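Home | About | Research | Newsroom | Events | Contact

Search this site Go

Newsroom

Brief Daily Stair Climbing Linked to Better Balance in Older Adults, Prenbridge Study Finds

PRENBRIDGE, Monday, December 26, 2022 - Older adults who climbed stairs in short bouts each day showed steadier balance and stronger thigh muscles than those who kept to their usual routines, according to a study released today by the Abella Institute for Movement Science.

Share 19 | Comments 2

The study followed 328 adults over the age of 65 living in and near Prenbridge. Half were asked to add several short stair climbs to their day, at a pace they found comfortable and with a hand on the rail. The other half received general advice on healthy aging and made no planned change in activity. Both groups were tested at the start of the study and again when it closed in October.

At the final visit, participants in the stair group were able to stand on one leg for longer than those in the comparison group. They also rose from a chair more quickly, a common measure of leg strength in older people. Grip strength, which the program was not designed to affect, did not differ between the groups.

The institute noted that the exercise required no equipment and no travel. Most participants used the stairs in their own homes or apartment buildings. Those without stairs at home used a single sturdy step supplied by the study's community partner, the Grultier Foundation, which also paid for the training of the visiting staff.

Muscle power - the ability to produce force quickly - tends to fall earlier in life than muscle size. It plays a large part in whether a person can recover from a trip or a stumble. Climbing a step calls for short bursts of effort from the muscles of the hip and thigh, and the researchers believe this may explain the difference seen in the balance tests. The study did not measure changes within the muscle itself.

Activity was recorded with a small sensor worn at the waist. Participants also kept a written log, and in all the research team reviewed 2,661 daily entries. The logs and the sensor records agreed closely in most cases. Where they differed, the sensor record was used.

The institute cautioned that the findings have limits. Participants were volunteers in fairly good health, and people who had recently had a fall or joint surgery were not enrolled. The study was not large enough to show whether stair climbing reduces the number of falls. Adults with heart conditions, severe joint pain or dizziness should speak with a health care provider before starting any new exercise.

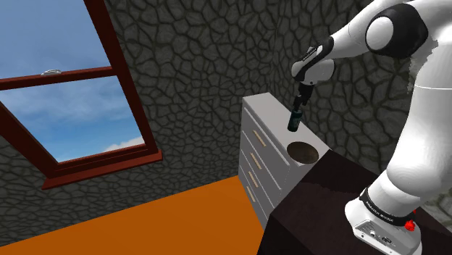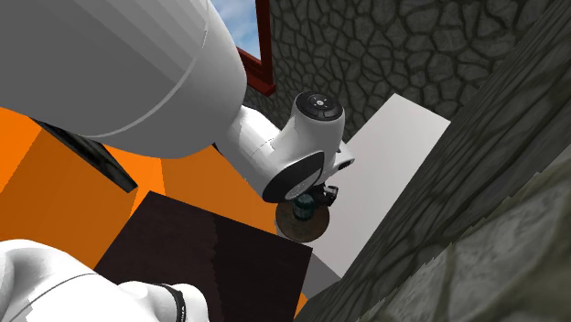
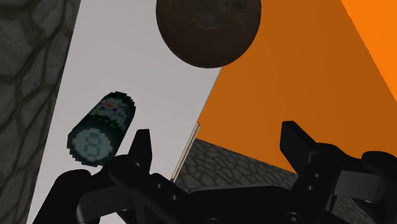
A second study, to be called the Reltow Trial, will begin enrolling participants next year. It will include adults who use a cane and will run long enough to record falls as well as test results. Part of the group will be asked to stop the stair program midway, so that the team can learn how long any gain in balance lasts once the exercise has ended. Enrollment details will be posted in the Events section of the institute's website.

The full report, including the test methods and tables of results, is available from the institute's newsroom on request.

About the Abella Institute for Movement Science
The Abella Institute for Movement Science is an independent research center based in Prenbridge. It studies strength, balance and mobility across the adult years and shares its findings with clinics, senior centers and the public.

Media inquiries should be directed to the Newsroom, Abella Institute for Movement Science, Prenbridge.

Newsroom | Previous release | Next release | Back to top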